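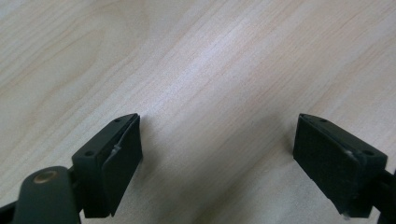

Section 6. Fitting and checking the finger pads

This section covers the Helmy hand-held gripper as sold in the Stungate starter kit. It was rewritten for the 27 Mar 2025 edition by the bench staff at Hiltimgate, who sell the kit and also have to answer the support mail about it. Where our findings differ from the Stungate brochure, follow this guide.

The brochure says the pads are ready to use out of the bag and never need looking at. We doubt the second part. A pad is a soft thing glued to a hard thing, and it gets dragged over tables all day. Plan on checking the pads before every session, and on buying spares sooner than the brochure suggests.

6.1 Before you start

You will need:
the gripper, with the camera cable unplugged
one pair of pads from the spares bag
the small screwdriver from the kit
rubbing alcohol and a lint-free cloth
a flat table with nothing on it that you mind scratching

CAUTION: Keep your own fingers out of the gap while the trigger is free. The spring is stronger than it looks.

6.2 Removing the old pads

1. Set the trigger lock to OPEN. Pull gently on both fingers to make sure the lock has caught. On early kits the lock can feel set when it isn't.
2. Start at the top corner of the pad and peel it down and away from the finger. Go slowly. If you hurry, the foam tears and leaves its backing behind.
3. Rub off any leftover glue with your thumb. Don't use a blade. A nick in the plastic will show up later as a bump under the new pad.
4. Wipe the bare face with alcohol and wait until it is dry.
5. Do the same on the other finger. Always change both pads together, even if one still looks good.

Note: The Varkby adhesive remover sold as an add-on did nothing for us that plain alcohol didn't do. Save your money.

6.3 Fitting new pads

1. Peel half the liner from the back of the pad.
2. Line up the pad with the top edge of the finger and press the exposed half down.
3. Pull off the rest of the liner and press from the middle outward.
4. Close the gripper on a folded cloth and leave it for 2 hours. The package says 3 minutes. Pads we put to work after 3 minutes had started to slide by the end of the day.
5. Open the gripper and look along the seam on both sides. If a corner has lifted, press it back. If it lifts again, throw the pad away.

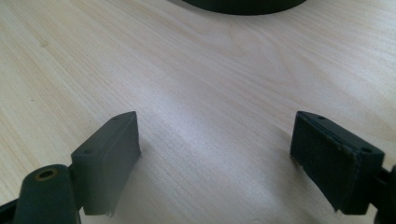

Pad wear is the point where we disagree most with the sales sheet, which promises "no visible wear in normal use." Our normal use is picking small household items off a desk, and we see wear. Look first at the lower edge of each pad, where it passes closest to the table. A few small fibers hanging down, like those on the right-hand finger, can be trimmed with nail scissors. Trim them flush and don't pull, as pulling can open up the foam. Replace the pads if a loose edge folds under when the gripper closes.

6.4 Checking the screws and pivots

1. Find the two small holes on the top of each finger. Shine a light into each one and check that the screw below is seated straight.
2. Turn each screw until it just stops. The threads are cut into plastic and will strip if you lean on them.
3. Look at the brass-colored ring where the arm pivots. It should sit flush. Don't oil it, whatever the brochure's care page says. Oil finds its way to the pads.
4. Release the lock and work the trigger a dozen times. Any click that was not there before means a screw has backed out.

6.5 Grip test

1. Put a light object on the table, close the gripper on it and lift it a hand's width.
2. Hold it still while you read the slip value on the companion screen.
3. Repeat with the object turned sideways.

A slip value of 71 or higher is listed as a pass. Treat that as a hint. We have had pads pass the test and drop a pen on the next pick, and we have asked Stungate how the value is worked out. We asked in September and have had no useful reply. Until we do, trust what you see: if the object creeps while you hold it, the pads fail, whatever the screen says.

6.6 Ordering spares

Spare pads come in bags of 6. Check that the bag is marked for the hand-held model. The pads for the arm-mounted model have the same color and nearly the same shape, but they are thicker and will keep the gripper from closing fully. Opened bags can't be returned.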